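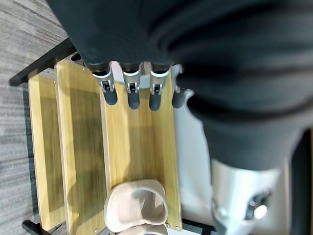 Issue 96

Home | News | Around the House | What's On | Contact

Filed under: Around the House

A place for the slippers

Regular readers will remember that I promised, back before the holidays, to do something about the state of our front room floor, and that I then went very quiet on the subject. Well, August has come and the slippers have a rack at last, and I am so pleased with it that Femi Adeleke has asked me (very kindly, I think) to put it all in the newsletter so that I will stop telling people at the tea urn.

The rack is one of those ladder-style ones that leans, with a black metal frame and three pale wooden shelves, each one stepping out a bit further towards you than the one above. I had my heart set on a cupboard with doors, and I spent a good many evenings looking at them, but Halima Ibrahim talked me round. Her view is that slippers behind a door are slippers you never put on, and she has kept a tidy hall for longer than I have, so I listened. She was right too — visitors see the slippers and simply help themselves, and I have not had to say a word to anyone about outdoor shoes.

If you are thinking of one yourself, do measure the wall first, and then measure how far out the bottom shelf will come, which I forgot to do. Our first spot was behind the door and it would never have worked. Between the armchair and the corner with all the cables turned out to be much better, and you can sit down in the chair to change your shoes, which my knees are very glad of!

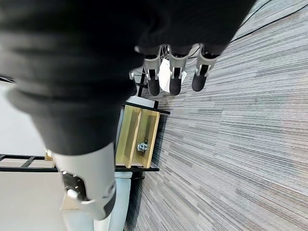
Pale wood on a black metal frame.

A word on the boards, as Ese Nwosu asked me about them and I gave her a poor answer at the time. They are light wood with the grain running through, held with small screws, and I would go over those with a screwdriver again once the rack has been in use for a week or two. Don't be heavy-handed about it. A dry cloth does for the dust, and a slightly damp one for anything worse, wiped along the grain and dried off straight away. Obinna Briggs swears by a little beeswax twice a year. I haven't tried it yet but I do have the tin.
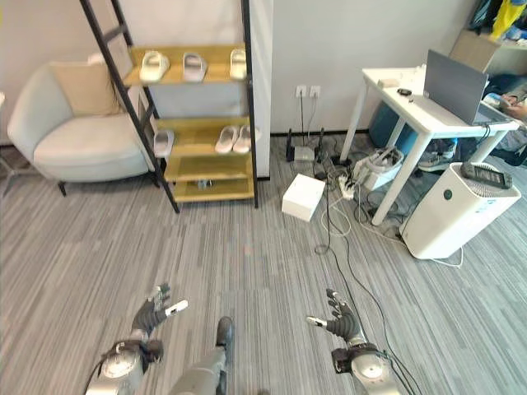

The white slippers were a bit of an extravagance, I admit, and Rosário Patrício did warn me that white shows everything. But they look so fresh against the yellow of the wood, and they come up nicely after a gentle wash, so I am standing by them for now. I like to keep the best ones on the top shelf and the pairs for guests in the middle. The bottom shelf I try to leave more or less free, so that there is somewhere for people to put things down when they come in with their arms full.

That leaves the router and its cables, which still wander over the carpet just as they please. Femi says a box with a slot cut in the back would hide the worst of it, and Halima favours those soft ties you can undo again. I should be glad to hear from anyone who has managed it without having to crawl behind a desk — drop a note in the newsletter tray, or catch me before 11 when the urn goes on.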